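Compressed air: what the April leak survey found

Most of the electricity that goes into a plant air system leaves it as heat. Of the air that remains, a share escapes through fittings, hoses and drain valves before it reaches a tool. The survey at the Stikeck site was carried out in April with the production lines stopped and the compressors left running, so that any flow on the main header could be put down to leakage.

Technicians tagged 299 leaks with an ultrasonic detector. Push-in fittings made up the largest group, followed by worn hose clamps and condensate drains stuck partly open. The Madurar building, which was repiped in aluminum, had far fewer tags per length of pipe than the older threaded steel in the Griffiths building.

Header pressure was then lowered in 2 psi steps. No tool dropped below its rated inlet pressure until the third step, and the setpoint now stays at the second.

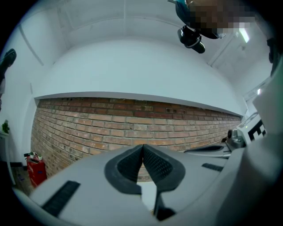

By the Holleo Plant Services desk
Tuesday, November 5, 2024 | Utilities

Repairs were ranked by measured flow. Fittings were replaced first, then drains, which were changed from timer to level-controlled types. Tags stay on until a second ultrasonic pass confirms the repair.

Sites planning a survey should record compressor load hours for a full week beforehand. Without that baseline, savings can't be separated from changes in production. Blank log sheets are available from the utilities office under form 586.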